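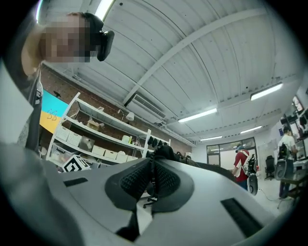
Open day draws almost 400 to Grevlow robot workshop

September 18, 2019

Visitors queued along the yard at the Grevlow works in Brirnitz for a chance to see how robots are taught to handle everyday objects, and to try the job for themselves.

The open day was the second held by Uibo, the firm that has rented the former packing hall for the past two years. The first, in May, was for suppliers and local schools only. This one was open to anyone who put their name down, and the list was closed early when it passed the number the building could safely take in small groups.

Staff use hand-held grippers to pick up, move and put down objects while the equipment records what the hand does. The recordings are then used to train a robot arm to do the same work without a person holding it. Demonstrators wore a pack on their backs during the sessions and walked between the shelves and the benches as they would on a normal working day.

Elīna Jaunzems, who runs the workshop, told the first group that most of the job is repetition. A new task needs 700 good recordings before her team will try it on an arm, and the ones that go wrong are kept as well.

"People expect to come in and see a robot doing something clever," she said. "What they see is us putting a box on a shelf, taking it off and putting it back again. A few of them got quite absorbed in it."

Groups were taken round every half hour. After a short safety talk they watched members of staff at work, then had a turn with a spare gripper at a table near the entrance. The task was to lift a plastic cup out of a tray and stand it on a saucer. Children under 12 had to be with an adult, and several did better than the adults they came with.

The second part of the visit was a demonstration of Bernard, the arm that has been trained on the firm's recordings. Bernard is kept in a separate room behind a screen, and visitors watched from behind a yellow line. It sorted bottle tops into trays for most of the afternoon. It dropped a few and stopped twice, once for long enough that a group had to be moved on before it was running again. Staff restarted it and carried on.

Visitación Cifuentes, who leads the training work, took questions after each run. The most common was how long it would be before such an arm could be bought for the home. She said the firm had no plans to sell one and was working for customers in warehousing and laundries, where the objects are known in advance and the floor is flat.

She was also asked about jobs. Uibo employs 6 people at Brirnitz to make recordings and expects to take on more in the new year, on day and evening shifts. No experience is needed. Training takes a week, and applicants have to be able to stand and walk for most of a shift.

"We have had a baker, a postman and someone who came to us straight from school," Ms Cifuentes said. "The postman is the fastest. I think he is used to letterboxes."

Some visitors wanted to know what happens to the recordings and whether people can be recognised in them. Ms Jaunzems said faces are blurred before the material leaves the building, and that nothing was recorded while visitors were at the practice table.

Not everyone was won over. One man who had worked in the packing hall in the 1980s said he could have filled a pallet in the time Bernard took to clear a tray. He stayed for the rest of the demonstration and asked for a leaflet.

The neighbouring units kept their gates open so that visitors could park, and the number 789 bus made an extra stop at the end of the lane. A few people who arrived without a booking were let in towards the end of the day, when there were gaps in the last groups.

Uibo said it would like to hold another open day next spring, with longer sessions at the practice table. Schools that want to bring a class before then can write to the workshop office. Visits are free and last an hour and a half, and classes of more than 20 will be split in two.

Forms for the recording jobs can be picked up from the front desk at Grevlow during office hours.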